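Home | Articles A-Z | Places | Technology | Recent changes
Print this page | E-mail this article

Ustdale Open Day

The Ustdale Open Day is a public demonstration of robotic handling held at the Jenkins building in Ustdale. It is organised by Skamham, a firm that develops picking and packing systems for shops and canteens. The event consists of a guided visit to the workshop, a set of table demonstrations by a two-armed robot known as Pokau, and a period for questions. It should not be confused with the Skamham trade day, which is held in July and is open only to buyers.

Background

Skamham moved into the Jenkins building after outgrowing a smaller unit on the same estate. The building had been used as a printing works, and the former press hall was divided into an assembly area, a store and a demonstration room. The first open day was planned as a single afternoon for local schools. Demand for places led the firm to extend it to a full day and to admit the general public by ticket.

The best attended edition to date was that of May 2022, when 2,629 visitors were admitted. A limit of 400 people in the building at any one time was set for that edition and has been kept. Entry is free, but tickets must be booked for a stated hour. Visitors who arrive early are asked to wait in the entrance hall, where printed notes on the demonstrations are available.

The demonstration table

The Pokau demonstrations use packaged food and drink of the kind found at a shop counter. The goods are laid out on a plain tabletop with trays, baskets and clear acrylic stands. Organisers choose items that differ in shape, stiffness and surface. A wrapped chocolate bar, for instance, has crimped ends that may bend when gripped, while a small box keeps its form but offers little height. Foil trays are light and crease under slight pressure. Clear stands are regarded as a harder case than opaque ones, as their edges reflect light and the table shows through the panels.

Items are not always set upright. Tubs and bottles may be laid on their sides, so that the lid or cap faces the camera and the grip has to be worked out from a partial view. The view from the wrist is relayed to a screen at the side of the room.
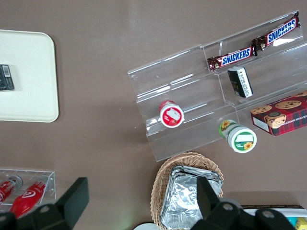 Tasks

Each demonstration is made up of short tasks, announced in advance by the presenter. The usual form is a transfer, in which one item is moved from a starting place to a named container. Other tasks involve sorting items by kind or clearing a tray. A task is counted as complete when the item is at rest in the container and the gripper has withdrawn.

Woven baskets are used as containers in many of the tasks. Their rims are raised and uneven, and a finger that comes down too close may catch in the weave. The approach is therefore made from above with the fingers open, and the height of the rim is checked before descent. Round baskets allow the item to be set down at any angle. Oval baskets and rectangular trays require the wrist to be turned to match the long side.

Wrapped sandwiches are among the items most often requested by visitors. The wedge shape gives two sloping faces and one flat one, and the bread gives way under load. Grip force is set lower for sandwiches than for boxes or bars - a change made by the operator between tasks.
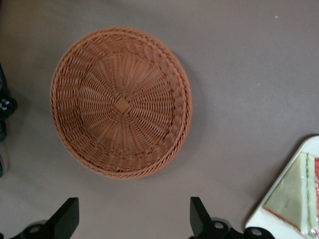
Round woven basket between the open fingers of the gripper, with a wrapped sandwich on a white tray at lower right.

Arrangement of the room

Pokau has 2 arms, each with its own gripper. Cables run along the arms and across the rear of the table. Goods are placed within the shared reach of the arms where possible, so that either may be used for a given task. Visitors stand behind a rail on the side of the table facing the arms, and the operator sits at a desk to the left of the rail.

The layout is reset between sessions from a printed plan. Stepped stands are used to present goods at several heights, which obliges the arms to clear the upper tiers before reaching the lower ones. Bottles are kept on a separate rack. The centre of the table is generally given to a shallow tray with few items on it, and this serves as the starting place or the destination for the simpler tasks.

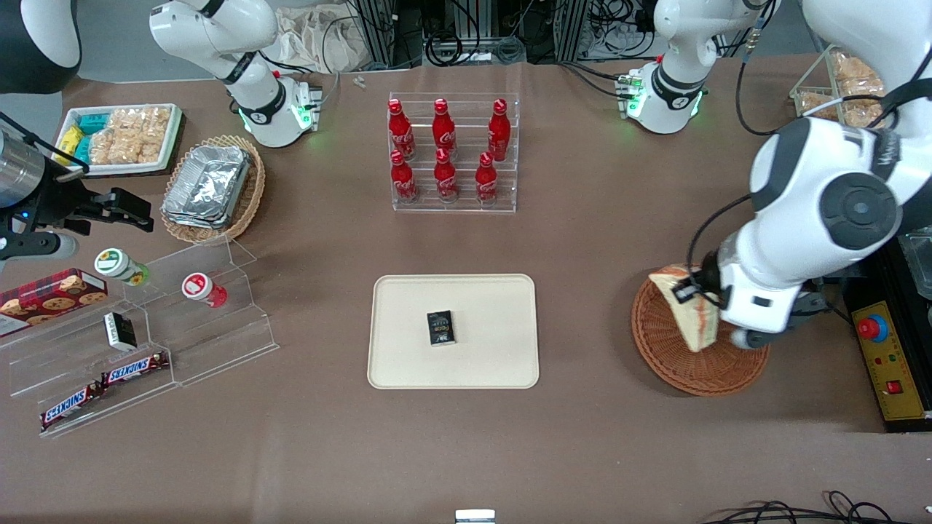

Demonstration table with both arms, the bottle rack at the back and the stepped riser at left.

Records and later use

Skamham keeps a log of all tasks carried out in public. The log for the same edition lists 3,109 attempts, including those stopped by the operator. Entries give the item, the container, the arm used and the outcome. Stopped attempts are marked separately from dropped items. A shortened version of the log is sent on request to schools that have taken part.

See also: Jenkins building; Skamham; Ustdale

Contact the editors | Copyright and terms of use | Back to top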